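Two Grippers, One Toaster Oven

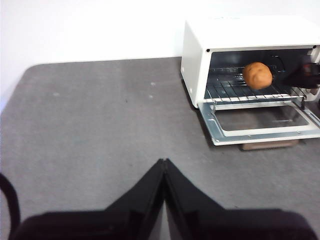

Châu Hoàng wrote to me after the last post to say that I was testing the wrong thing, and that a gripper which can hold a bun in open air will still fail the moment there is a wire rack under it and a metal roof over it. I should stop doing table-to-table transfers, the message went on, and measure what happens in the last inch. I didn't agree with all of it, but the part about the last inch was fair, so that is what this post covers.

The setup is two arms at one table. The right arm does the placing. The left arm stays back with its fingers nearly closed, and its wrist camera watches the oven from the side. The door is already down when a run starts. I have left the door out of these tests on purpose, because opening it is a separate problem and I would end up testing hinges.

I compared two sets of fingers. The first set is the Galtix pair I have been using since September. They are stiff and fairly wide. The second set is from Mikberg, narrower at the tip and with a softer pad. Both fit the same mount, so I could swap them without redoing the arm calibration, though I did check the tip offset each time. The Mikberg tips are a little longer, and I got that wrong on the first day and had to throw those runs away.

Each set got 55 runs. A run counts as good if the round piece ends up on the rack, stays there when the fingers open, and nothing touches the rack bars or the opening on the way in or out.

The Galtix pair was better at the pickup, which surprised me. It never lost the piece between the table and the oven. Where it had trouble was the release. The fingers have to open sideways to let go, and inside the oven there isn't much room to do that if the arm came in at an angle. When the approach was straight, it was fine. When it was off by a few degrees, one finger would drag on the rack on the way out and shift the piece toward the back.

The Mikberg pair let go cleanly almost every time. The soft pads do have a habit of sticking for a moment, so the piece would tip before it dropped. Most of the time it settled flat anyway. I lost 2 runs when it rolled, and both were on the same afternoon, with pads I had not wiped down.

I also changed the release height. At first I was letting go well above the bars, because I was worried about hitting them. Oanh Ung suggested going lower and slowing down over the last part of the move, and that helped both sets. The slower move adds time to each run, but I am not in a hurry here.

The camera question is harder. The wrist camera on the placing arm is nearly useless once the gripper is inside, since the fingers and the dark back of the oven take up most of what it can see. The other arm's camera gives me a side view and it is much easier to judge height from it. The wire rack is still a problem. The bars are shiny, and my detector likes to pick out the highlights and call them edges. The glass in the open door does the same thing on bright days. I tried lowering the exposure, but then the inside of the oven went black and I couldn't find the rack at all.

For now I take the rack height as a fixed number, measured by hand, and use the side camera only to check that the piece is where it should be before the fingers open. It works as long as the oven doesn't move. If it gets bumped, I measure again.

On the controller side there is less to report. I ran everything on the Galtport box, with the force limit turned down. I had it too low for a while, and the arm kept stopping on cable drag, which looked like a contact to the controller. Tying the cable back a little further up the arm fixed most of that. Vinh Văn had the same trouble with a different arm and ended up filtering the force signal instead. I haven't tried it yet.

If I had to keep one pair on the arm, I would keep the Mikberg fingers for anything that goes into the oven and the Galtix pair for everything else. That means swapping, and swapping is slow, so I will probably try putting softer pads on the Galtix fingers first. I have a sheet of pad material on order.

The logs still need sorting before I share them. A few people have asked for the Galtport settings too, and I'll put those up in the same folder.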